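ゲルコマー、来年度の機材計画を公表　アームは2台、残りはだいたいケーブルと食器

ラウハーに拠点を置くロボット開発会社ゲルコマー（Gerkomar）は2022年12月15日、台所の片付けを自動化する開発計画「ジュレック（Juleck）」について、来年度の機材購入計画を明らかにした。購入希望リストに並ぶのは全部で132品目。産業の未来を担う書類らしく表紙は立派だが、めくって最初のページに出てくるのは紙ナプキンである。 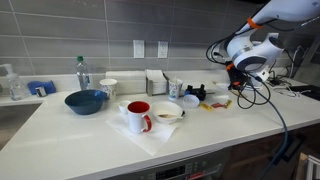
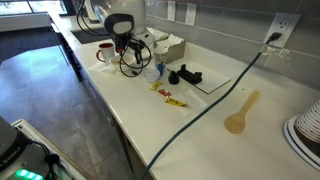
キッチンの天板に向かうロボットアームと、そのまわりの食器や小物、ケーブル。

計画をまとめたのは機材担当のギレスピー・イムリー氏。本人の説明によれば、リストは値段の高い順でも重要な順でもなく、現場から要望が届いた順に並べてある。いちばん早く要望を出したのが、毎日ナプキンを切らしている班だったというわけだ。

「並べ替えようとは思いました。ただ、並べ替えの基準を決める会議を開くと、その会議のほうが高くつきそうだったので」とイムリー氏は話す。

目玉はもちろんアームの増設で、来年度に2台を新たに購入する。ジュレックではこれまで、少ないアームを複数の班で使い回してきた。予約表は8月の時点ですでに埋まり、欄外に鉛筆で書き込む班が現れ、さらにその書き込みの欄外に書き込む班まで出たという。新しい2台が入れば予約表は少なくとも紙一枚に収まる見通しだが、余白がどれだけ残るかについて同社は見解を示していない。

購入先はガルンベルク（Garnberg）に内定している。決め手を尋ねると、イムリー氏は性能でも価格でもなく「見積書の読みやすさ」を挙げた。他社の見積もりには「周辺機器一式」という行があり、何が一式に入っているのかを問い合わせると、別の一式が添付された返事が届いたそうだ。ガルンベルクの見積もりは取り付け金具からねじまで一行ずつ書いてあり、長いが、読める。社内ではこの見積書のほうが製品カタログより熱心に回覧されている。

台数のわりに存在感を放っているのがケーブル類だ。電源、通信、非常停止、延長用と種類ごとに行が分かれ、合計すると200メートル近くになる。前年度の計画では「ケーブル　適宜」の一行で済ませていたところ、適宜の解釈をめぐって班ごとに違う長さが届き、長すぎる班は床に巻いて置き、短すぎる班はテーブルを壁に寄せて暮らした。今回は各班に巻き尺が配られ、コンセントからアームの根元まで、実際に這わせる道筋で測ることになった。直線で測って提出した班には差し戻しがあったという。

ケーブルに付随して、配線を束ねるバンド、天板の縁に留めるクリップ、床用のカバーも別の行に立てられた。イムリー氏はこの三行を「アームより先に承認してほしい」と経理に申し入れている。経理からは、アームがないうちに何を束ねるのかという、もっともな質問が返ってきた。現在あるものを束ねます、というのが回答である。

台所用品の項も厚い。マグカップ、鉢、スプーン、紙コップ、紙ナプキン、水のボトル、洗剤用のポンプ容器。さらに調味料などの小袋は、100個をひと口としてまとめて買う。片付けを学ばせるには片付ける物が要るという理屈は社内で広く共有されているものの、購買システムには「ロボット用の調味料」に当たる分類がなく、昨年度は接待交際費に回されかけた。誰をもてなしたのかと監査で聞かれ、担当者が答えに詰まった一件は、いまも社内の語り草になっている。来年度からは「試験用消耗品」という分類が新設され、小袋もスプーンもそこへ入る。マグカップだけは備品か消耗品かで意見が割れ、割れたら消耗品、割れるまでは備品という扱いで落ち着いた。

食器をどの程度そろえるかも議論になった。同じ形のものを一括で買えば安く、管理も楽だ。一方で開発班は、家庭の台所にそろいの食器しか並んでいないことのほうが珍しいと主張し、大きさも色もばらばらに買いたいと要望した。購買側が折れ、ばらばらに買うための仕様書が作られた。仕様書には「互いに似ていないこと」とある。納入業者から、どの程度似ていなければよいのかと照会が来ており、回答は年明けになる。

予算の中で最も削られたのは、意外にも保守費だという。正確には、削られかけて戻された。最初の案では、新品なのだから初年度の保守は要らないだろうと、その行がきれいに消えていた。これを見つけたイムリー氏は、現在使っているアームにも新品の年があったことを示す資料を一枚だけ添えて再提出し、行は翌日に復活した。資料の中身は、つかみ部分の指先パッドを交換した記録の写しだったそうだ。

交換部品については、買い置きの量を増やす代わりに、班をまたいで融通する棚を設ける。これまでは各班が予備を引き出しにしまい込み、隣の班が同じ部品を急ぎの送料つきで注文することが続いていた。棚には在庫表を貼り、持ち出した人が名前を書く。電子化の案もあったが、端末を置くとその端末の充電ケーブルも計上しなければならないと指摘され、紙に決まった。

置き場所の問題も残っている。新しいアームは土台ごと設置するため、天板の高さと床の空きを事前に測っておく必要がある。搬入時に引き戸が外せるか、食洗機の扉が開く範囲に土台がかからないかといった確認事項が、購入リストとは別の紙にまとめられた。この紙のほうには品目番号がなく、したがって予算もついていない。測るのは各班の手の空いた人ということになっているが、手の空いた人の欄はまだ空白のままだ。

ラウハーの同業者の間では、台所用品まで一行ずつ公表するやり方に驚きの声もある。これに対しイムリー氏は「アームの値段は誰でも覚悟して来ます。みなさんが見落とすのは、その手前の延長コードと、その日の昼までにまた買いに行く紙コップです」と述べ、これから計画を立てる会社にはリストの書式を提供する考えを示した。書式には空欄の行が多めに用意してあり、最後の一行には、消し忘れなのか親切なのか、「ケーブル　適宜」と薄い字で残っている。

計画は年明けに経理の最終確認を受け、承認され次第、ガルンベルクへの発注手続きに入る。納期は未定。紙ナプキンについては在庫が年内もたない見込みとなったため、132品目のうちこの一行だけ先に発注が済んでいる。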